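Consumer Behaviour and the Household
Handout 2: What time-use diaries can and can't tell us
Tutor: Agnes Imrie

Read this before the seminar, along with the Dierckx chapter. Bring your own objections. I have listed mine and you are welcome to think they are unfair.

The claim

Most of you will have met the statement that the family meal is in decline. It appears in newspapers, in the opening pages of cookery books and, less forgivably, in policy papers. When you follow the references back you usually land on a time-use diary: people are asked to write down what they did, in slots through the day, and someone adds up the slots marked "eating".

The Pellance survey is the one we will work with. It had 522 households at the start and 197 that returned every diary asked of them. The report gives the first figure on its cover and the second in an appendix. Ask yourselves what sort of household fills in every slot of every diary, and whether it is likely to eat like its neighbours.

What counts as a meal

Vermeulen's coding book says that a meal is "food taken at a table by two or more members of the household". So a couple with soup on the sofa are not having a meal. A father standing at the counter while his children eat is having something, but the coders could not agree what, and he ends up under "other". 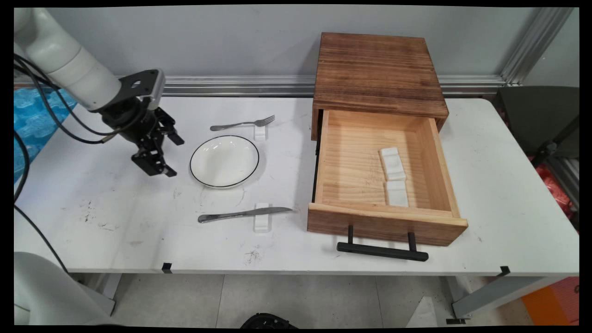 The table does a great deal of work in that definition and I don't think it has earned it. Lambrechts defends it on the grounds that a rule has to be simple if coders are to apply it the same way twice. Fair enough, but a simple rule applied the same way twice can still be measuring furniture. Households in small flats come out badly in Pellance. The report puts this down to "weaker routines", and offers no evidence for it that I can find.

The comparison over time

The earlier Clitton study used slots of a different length and asked one adult to answer for everybody. Brouwer joins the two series with a correction factor and gets a smooth downward line. Look at where the join falls. Nearly all of the drop happens there, between one method and the next, and the line is fairly flat on either side of it. Brouwer mentions this in note 14 and moves on.

Agbenyega's reply is short and worth reading twice. She doesn't say that shared eating has held up. She says we don't know, and that a good many careers have been built on sounding as if we did.

For the seminar

Write one page on how you would define a shared meal for a diary study. Say who your definition leaves out. Please don't send me a paragraph on mobile phones unless you have data.

The Usex tables are in the library folder. The column headings in the second file are wrong and will be corrected in June.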